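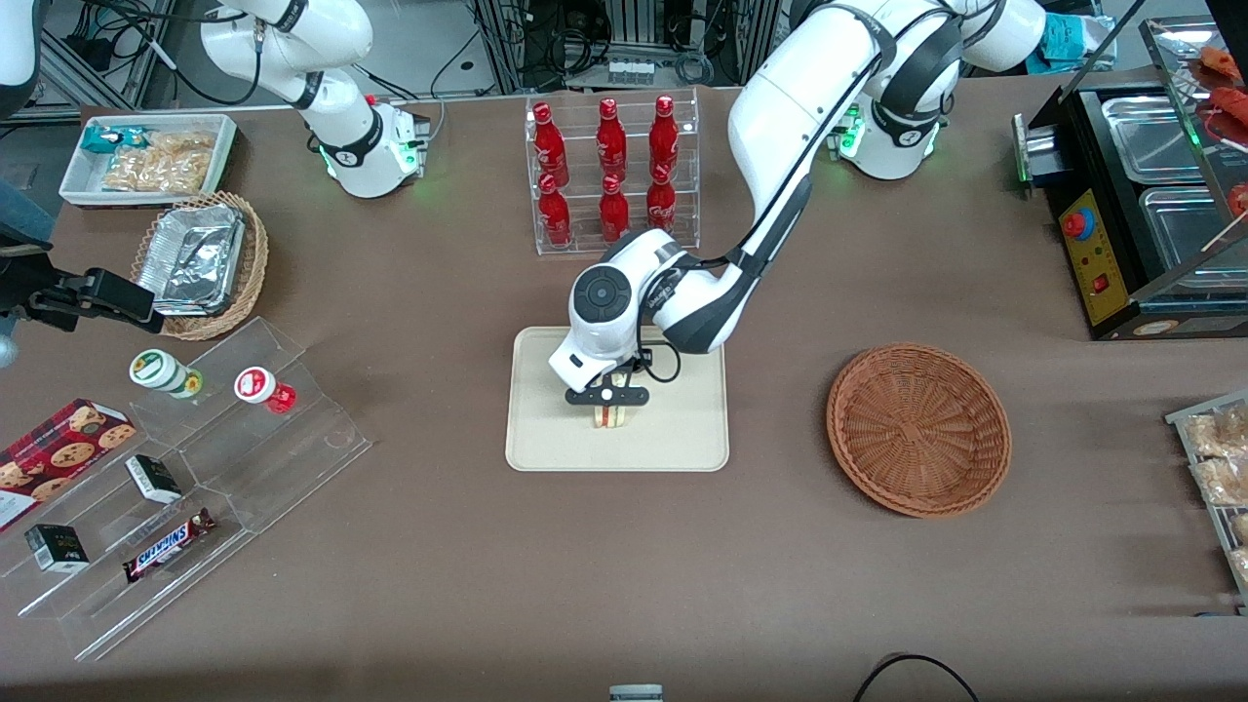 Catering and Hospitality > Self-serve tables

Setting out a lunch counter with tiered acrylic stands

Our association provides a modest lunch at its monthly meetings in the Pritchard Room. The table must carry bottled soft drinks, packaged crackers, layered sandwiches and hot meals in foil containers. We have purchased clear acrylic stands in two sizes. Members have complained that the drinks hide the food, and that the sandwiches fall apart when lifted. Could anyone advise on the order in which these items should be placed?

Posted March 25, 2023 – 3 answers – 19 views

Answer 1
Bottles should stand at the back of the table on the tiered rack, with the front row lower than the rear so that every label remains legible. Sandwiches are best laid on a flat tray directly in front, in a single layer, with a finger's width between them. Crackers and other wrapped snacks may go in a shallow tray at one corner. We follow this arrangement at the Evach centre and serve 66 people without difficulty.

Foil containers may be stacked in a basket, provided that the lids are crimped firmly and the stack is kept low. Please note that a woven basket will not keep food hot. Meals should remain in the warmer until shortly before service.

9 people found this helpful

Answer 2
Use tongs.

Answer 3
I agree with the first answer in most respects. Small bottles tend to roll on a sloping shelf – ours were moved to a level one in September. Layered sandwiches hold their shape better if they are chilled before cutting and lifted from both sides. The stands should be washed by hand in lukewarm water, as the dishwasher clouded two of ours.

2 people found this helpful

Share (2) – Comments (9)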